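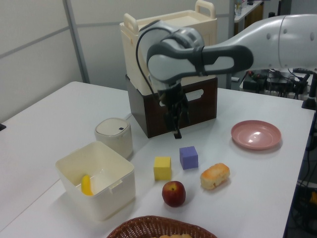 **主题：** Re: 木箱和塑料箱到底能不能叠着放？（顺便：吃的玩具怎么分）
**列表：** Stimitz 收纳闲聊
**日期：** 2018年1月26日

大家好，潜水潜了好久，看到这个问题实在忍不住要冒个泡，正好我这几天也在弄同一件事，桌上摊了一摊，还没收完。原信我分段引，想到哪儿回到哪儿，有点长，先去倒杯水吧。

> 各位，请教一下。家里有一只深色的木箱，侧面挖了个提手洞的那种，还有一只塑料的提箱，两边有把手，竖起来的。两只差不多大，放地上占地方，想叠起来。可是我叠了两回，都觉得看着悬。到底是木的在下面还是塑料的在下面？要不要垫东西？

木的在下面！我家就是这么叠的，深棕色木箱垫底，奶油色的塑料提箱坐上头。两头的把手都竖着，要拿的时候两手一伸就端走了，不用先弯腰再找抠手的地方。

反过来我也试过，塑料的在下，木的在上，撑了一个晚上我就给换回来了。倒没有塌，是我每次要拿底下那只的东西，都得先搬木头那只，沉得很，搬完了又懒得搬回去，最后木箱就在走廊里过夜，我半夜起来踢了一脚，脚趾青到现在。

关于“看着悬”，我猜你是两只的底没对齐。我的办法特别土：把上面那只往墙那边推到顶，再往回拉一点点，手掌按住箱沿左右晃两下，不响就行。要是响，就在木箱口的四个角上贴那种厨房抽屉里用的防滑垫，剪成小方块，邮票大小就够。我用的是 Heser 的，买了一卷，剪到现在还剩大半卷，柜门、花盆底、砧板下面全贴过了，我家那位说再这么下去他睡觉也得被我贴上四个角。

还有提手洞。木箱正面这个洞别朝墙！我第一次就朝了墙，结果要抽箱子的时候手指头根本伸不进去。洞朝外，靠右一点左一点无所谓，看你惯用哪只手。我家这只偏右，我是右撇子，很顺手。你要是左撇子，那就把箱子转半圈看看另一面有没有洞，有的箱子两面都挖，有的只挖一面，买的时候真得看一眼。

> 第二个问题是小孩的玩具食物。水果啦面包啦，越攒越多，现在全倒在一个大箱子里，小孩每次要找一样东西就把整箱翻到地上。有没有人分得比较清楚的？我见过有人每样一个小盒子，贴标签，可我觉得我坚持不了三天。

每样一个小盒子，哎呀，我做过。那年一月份刚过完节，人特别有干劲，我跑到 Wultolberg 那家大的家居店，拖回来一堆透明小盒，香蕉一盒，胡萝卜一盒，面包一盒，鸡蛋一盒，标签还画了小图。结果呢，胡萝卜那盒里永远是鸡蛋，鸡蛋那盒里是一只袜子。盒子我后来拿去装螺丝和橡皮筋了，在那个岗位上它们干得非常好。

现在我只有一个敞口的塑料箱，奶白色，前沿上有个小卡扣片的那种，没盖子。只要是“能假装吃的”，统统进去，别的我一概不管。今天收到的时候里头靠着边立着一根黄香蕉，就它一个，别的还散在桌上呢。

敞口这一点我想多说两句。我以前特别迷信盖子，觉得有盖才叫收好了。可是小孩（还有大人，别不承认）开盖子的时候很积极，盖回去就没那个心情了。盖子一离开箱子就开始流浪，沙发底下、床头柜上、浴室里。我家有一阵子同时有六个盖子没有箱子，三个箱子没有盖子，还都对不上号。去掉盖子以后，往里一扔就算收好，小孩三岁半都能做。落灰嘛，会落的，每个月拿去浴缸里冲一次，摊在毛巾上晾一宿就完了。

> 第三，积木我也想一起放，行不行？

看是什么积木。硬木的我不建议跟食物放一个箱子，砸来砸去，那些塑料水果的漆很快就花了。泡棉的就无所谓，轻飘飘的，砸谁都不疼。不过我还是分开放了，原因很幼稚：颜色。我手边这两块泡棉方块，一块黄的，一块淡紫的，黄的跟香蕉混在一起，小孩伸手抓香蕉老抓到方块，然后就生气。所以方块归方块，准备收到木箱里去，木箱口大，倒进去哗啦一下，很痛快。

要是你家的方块数量多，给你一个尺寸参考，我当时在纸上量过：我装泡棉方块的旧箱子里面长度是 60 厘米，装得下一整套还能塞一块拼图毯。太长的箱子小孩自己抬不动，两个大人抬又像在搬家，我后来就不用它了，现在放阳台装土。

> 第四，收拾的时候你们是怎么进行的？我每次都是收到一半就不想收了，然后第二天从头来。

这个我最有发言权，我就是收到一半的人，现在就是收到一半的状态，一边给你写信一边拿胳膊肘挡着那堆东西。

我摸索出来的一个法子叫“全上桌”。地上不收，先全部捡到桌上来，什么都别想，先捡。我那张白色的大桌子就是干这个用的，吃饭反而用得少。白的好处是什么颜色放上去都一眼看得见，红苹果、黄方块、粉盘子，清清楚楚。我婆家那张花桌布的桌子就不行，乐高小人掉上面能找一下午。

全上桌以后按这个顺序来：

1. 先扔垃圾。我把带圆顶盖的小白垃圾桶直接搬到桌子上来了，盖子上有个深蓝色的小按钮。以前垃圾桶在厨房，我每找到一张糖纸就走一趟，走到厨房顺手烧个水，烧上水又去看了眼手机，回来天都黑了。桶上桌以后再没走过神。（桶底当然要先擦！我知道你们要说什么。）
2. 再挑“吃的”。进敞口箱，一个一个往里丢。
3. 然后是盘子碗。我家的粉盘子是单独放的，等会儿再说。
4. 剩下的，不管是什么，进大箱子。
5. 最后叠箱子，木的在下。

我从来没有走到过第 5 步的时候还有耐心把箱子摆得很正。歪一点就歪一点。

说到盘子。列表里去年有一位朋友讲过，盘子要竖着插，像碗架那样，拿起来方便。我照做了，买了个小架子，过家家的盘子插上去漂亮极了！然后小孩发现那个架子可以当竖琴弹。现在盘子就平放，最大的在底下，叠一摞，搁在架子上第二层，想玩自己端。粉的那只最受宠，每次都在最上头，你从这里就可以知道昨天谁当的厨师。

苹果和面包也讲一下，有人私下来信问过“吃的玩具到底要留几样”。我的标准是一顿饭能用上就留。一只苹果，一根长圆的面包，一根香蕉，加个盘子，这就能开一顿早饭了，客人来了也够招待。我们家的面包最抢手，外皮金黄带点橙，两边浅一些，每回开店它第一个“卖光”。苹果嘛，红的，蒂那边有一块发黄，小孩说那是“太阳晒到的地方”，谁要是想换一只新的给他他还不干。

> 最后，大概要花多少钱？我不想一次买太多。

我翻了翻抽屉里的小票，你就当个参考吧，不同地方肯定不一样。塑料提箱和敞口箱是一起买的，在 Akinola 那条街上的杂货铺，老板娘看我拿了两只还送了一包夹子。木箱是最贵的一样，标价 700，我站在那儿看了半天没舍得，转了一圈回来看到旁边有一只角上磕了一小块的，571，立刻抱走。磕的那个角我转到后面去了，我自己都快忘了是哪个角。所以我的建议是，木箱可以捡有点小毛病的买，塑料的别省，把手松的千万别要。挑的时候两手抓住把手往上提一提，再往外掰一掰，咯吱响的放回去。

垃圾桶和盘子都是早就有的，没花钱。防滑垫那一卷便宜，价钱我忘了。

如果预算紧，我会先买敞口箱，一只就够，别的都可以先拿纸箱顶着。我纸箱顶了一整个冬天，也没出什么事，就是丑，纸箱底后来被果汁泡软了一块，端起来的时候从底下漏了一路的玩具，从客厅漏到卧室门口，像放鞭炮一样。

再补几样零碎的，想起来就写，没有顺序：

- 奶白色和白色的箱子会显脏，黑手印特别明显。我用湿布加一点点小苏打擦，擦完再过一遍清水，不然干了有一层白道道。
- 前沿那个小卡扣片，原来大概是扣盖子的吧？我不用盖子，就拿它夹一张小卡片，画根香蕉，小孩不识字也知道是什么箱。卡片丢了三回了，现在没夹，也没耽误事。
- 木箱里头要是有毛刺，拿细砂纸顺着木纹走几下，提手洞那一圈尤其要摸一摸。小孩的手指最喜欢往那里伸。
- 上面那只箱子别装书！我装过一次绘本，端下来的时候腰响了一声，我以为是箱子响。
- 冬天开暖气，木箱离暖气片远一点，我那只去年靠得近，有一边稍微翘了。后来挪开就没再翘下去，也没平回来。

还有个问题我反过来问问大家：你们毛绒的东西放哪里？我家的毛绒现在是“无家可归”状态，每次全上桌的时候都上不了桌，太大了，一只熊就占掉半张。网兜我试过，挂在墙角，小孩够不着，够不着就爬，爬就很吓人，我取下来了。压缩袋我也试过，抽成一块饼，小孩看见他的兔子扁成那样哭了一个晚上，我跟着也难受。有没有人用那种可以坐的凳子箱？能不能坐大人？我看过一款，上面写着承重多少多少，可是照片里坐的都是很瘦的人，我不太放心。

另外问收到一半就不想收的那位，再给你一个我自己在用的小办法：放歌。我固定放 3 首，放完不管收到哪里都停手，剩下的连桌子一起留着，第二天接着来，从桌上接着来，别从地上重新开始。地上干净了，人的心情就好一大半，桌上乱一点没关系的。我们家晚饭经常是在厨房台子上站着吃的，站着吃也很香！

好了我的歌放完了，今天就到这儿，面包还没进箱子，方块也没有。要尺寸的朋友可以直接回列表，我下回量的时候把木箱里外都量一遍。还有问防滑垫怎么剪的，别用好剪刀，会粘，粘了以后剪什么都不利索，我那把现在只能剪葱了。

祝大家都叠得稳稳的！

（附：原信里还问了一句标签机值不值得买。我有一台，在装螺丝的那个透明盒里，上面的标签写的是“胡萝卜”。）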